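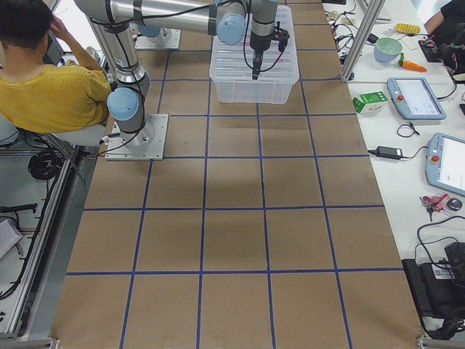
# Marking squares on a paper-covered table without wrecking the top

I want to cover a long table with brown kraft paper and tape a grid on it, four squares across and as many rows as fit. It's for sorting small parts, with the parts waiting in a clear plastic bin. I tried it once with cheap tape from Jundix. The lines wandered, and the paper tore whenever I moved a strip. What is the right order to do this in, and does the kind of tape matter?

*posted by vumovov*

---

**Gitau Okoth**

Paper first, and get it tight. Pull it off the roll the evening before and leave it flat under some books – fresh off the roll it wants to curl. Fold the ends under the table and tape them to the underside, so there is no tape on the top surface except the grid.

For the lines, make a pencil tick every 30 cm down both long edges. Run the long strips first, the full length of the table, then the cross strips. Hold the tape just above the paper, line it up with both ticks, and only then press it down. If you stretch it as you go, it will creep back and bow.

Dark blue tape shows up well on brown. Low-tack painter's tape is the one to get. You can lift it and lay it again if you do it within a few minutes. After 2 or 3 weeks it will take the top layer of the paper with it.

---

**iyamu_shed**

just use a marker and a long ruler, tape is a waste of money

---

**Halvard Strömberg**

Marker is fine if the grid never changes. Ours changes, so we tape.

I would add that thin paper won't hold up under a bin that gets dragged around. Buy the heavier stuff. I get a 200-foot roll from Lonadel and it lasts me until June. Keep a second table beside the gridded one for everything else, or the squares fill up with cups and pens.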